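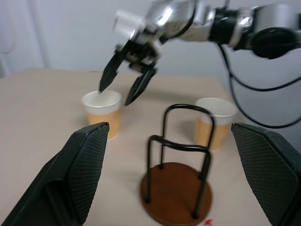
Zodwa Mabaso wrote in to say that her two arms stack paper cups without trouble all morning and then, after lunch, one of them starts closing on the rim and denting it, with the same script and the same table. She wanted to know which setting to change first.

None of them, Zodwa. Check the clock and the table frame before you touch a gain. The tips below are in the order I would try them on a two-arm bench doing light kitchen work such as cups, stands and lids.

Save the table as its own frame
Don't teach cup positions in each arm's base coordinates. Make one frame for the tabletop, touch both arms to the same mark, and store every position relative to that. If the table gets bumped you redo one frame and the rest follows. I put a mark near the front edge and check it at every startup.

Slow down for the last bit
Paper cups weigh next to nothing, and a fingertip that brushes the rim will walk the cup sideways. Split the approach into two moves. Run the first at normal speed and stop it 60 mm above the rim. Run the second straight down at 30 mm per second with the fingers already open. Don't blend the two moves together. Blending rounds off the corner, and the arm comes in on a slant.

Close on width, then check
Closing until the motor stalls is fine for a wrench and bad for a paper cup. Give the gripper a target width, 2 mm under what you measured at the height where you grip, and read the actual width back. If the reading is lower than the target, you missed the cup. Have the script open up and go back to the upper point. Don't let it carry on with nothing in the fingers.

Keep wire out of the depth data
Thin black wire confuses most depth cameras. A cup stand made from bent wire may show up as a few specks, or only as its base, and the planner will happily send a finger through the loops. Add the stand to the planning scene by hand as a plain cylinder, a little wider and taller than the real thing. Remove the cylinder only for the move that places a cup on it.

Give the arms turns
Full two-arm planning is nice to have. For a small table a lock is enough. Draw a box over the shared middle in software, and let an arm enter only when it holds the lock. Release the lock after the arm has left the box, going by the measured position. The Evach planner we use marks a move as done when the last point is sent, which is a little early.

Check the clocks
This was the cause in Zodwa's case. The camera computer had drifted 285 milliseconds from the arm controller by afternoon, so every wrist picture was matched to an old arm position. Sync both machines to the same source and have the script refuse to start if they disagree.

Log the misses
Save the target width, the measured width and the wrist picture for each failed grip. Lev Hnatiuk keeps his in a plain spreadsheet and sorts by time of day.

Change one number at a time, and write the old one next to it in the config file. Cable slack gets its own page, under Workshop.

Last updated Jan 14, 2025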